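Visit to the Verhoeven Packaging and Storage Center, Posow
Report to members of the Pina Retail Supply Association

The association's August visit was hosted by Verhoeven at its Posow site. Members were received at 8 a.m. and divided into two parties, one beginning in the stockroom and the other in the sample rooms on the upper floor.

The stockroom holds 1,678 product lines, of which 576 are containers for counter and shelf use. Members asked about minimum orders for small shops. The host confirmed that mixed pallets are now accepted, provided that all items come from the same section of the catalog. Delivery to Vondora remains a separate charge, and several members asked that this be raised again before the next price list is issued.

The second part of the visit concerned clear storage. Eleven member shops currently use deep bins for small packaged goods, and the complaint is a familiar one — stock at the back is forgotten, and packets at the front slide down and lie flat. Stepped boxes were discussed as an alternative. Opinion was divided on whether the higher rear walls make restocking slower in a narrow aisle.

Members then moved to the numbered table areas, where light wooden tables with rounded corners are used for trying out containers with small packages.

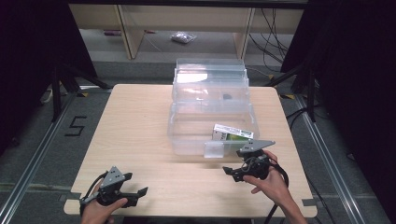
Clear stepped storage box with a small white and green package in the front compartment, table area 5.

Members noted that a single small package tends to lean in a compartment of this size. Dividers are not sold separately at present. The host agreed to supply a sheet of internal measurements, which will be sent to members with the minutes.

Lunch was provided on site. Members wishing to order at the visit rate should write to the association office, stating the catalog section and the quantity required.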